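Home | Projects | Reports | Staff | Contact
Last updated 08/07/2022

Moisture Movement in Tabletop Panels: Project Report, Rirncombe Workshop Course

1. Background
Wood takes up and gives off water until it is in balance with the air. The dimension along the grain hardly changes, while the width of a flat-sawn board changes the most. The Rallis study room was heated heavily in January, and several table edges there had opened at the joints. The project set out to measure how much a panel moves when the room humidity drops, and whether the finish slows the movement.

2. Method
Test panels were cut from one batch supplied by Arnex. Each was 450 mm wide and 500 mm long. Half were left bare and half received two coats of water-based varnish on both faces and all edges. The panels were stored in the damp cellar until their weight was stable, then moved to the heated room. Width was measured with a caliper at three marked lines. Readings were taken daily for the first week and weekly after that, up to 240 readings in all. Two readings were discarded because the caliper had not been zeroed.

3. Results
The bare panels lost width quickly in the first days and then leveled off. The varnished panels ended at nearly the same width but took longer to get there. No panel changed measurably in length. Solid panels with arched grain on the face cupped more than those with straight grain.

4. Solid wood and veneer
Veneered tops were outside the test but were looked at for comparison. The face pattern says how the sheet was cut and little about the core, and it is the core that controls most of the movement.

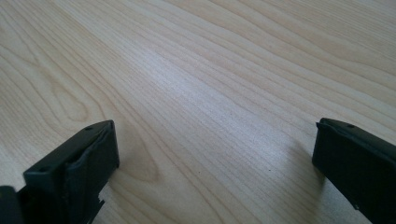 Birger Tangen remarked at the review that the edges should have been sealed on one group and left open on another, as end grain takes up water much faster than the face, and the present data cannot separate the two effects. The point is accepted. A second series with sealed ends is planned, using the Clundotard climate cabinet.

5. Sources of error
The caliper marks wore off on two panels and were redrawn. Room humidity was logged at one point only, close to the door.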